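Pickled red onions, Odcombe style

Peel 400 g of red onions and slice them 3 mm thick. Separate the rings and put them in a heatproof bowl.

Heat 340 ml of cider vinegar with 40 g of sugar and two level teaspoons of fine salt. Stir until both have dissolved, then take the pan off the heat - it does not need to boil. Add six peppercorns and a bay leaf.

Pour the liquid over the onions and press them under with a spoon. Leave for 30 minutes, turning once.
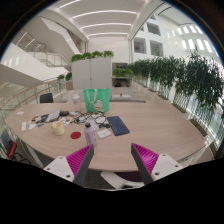 Pack into a clean jar and top up with the liquid until the rings are covered. Seal and refrigerate. The onions can be eaten the same evening, but the flavour is rounder by the next day. White onions need an extra teaspoon of sugar.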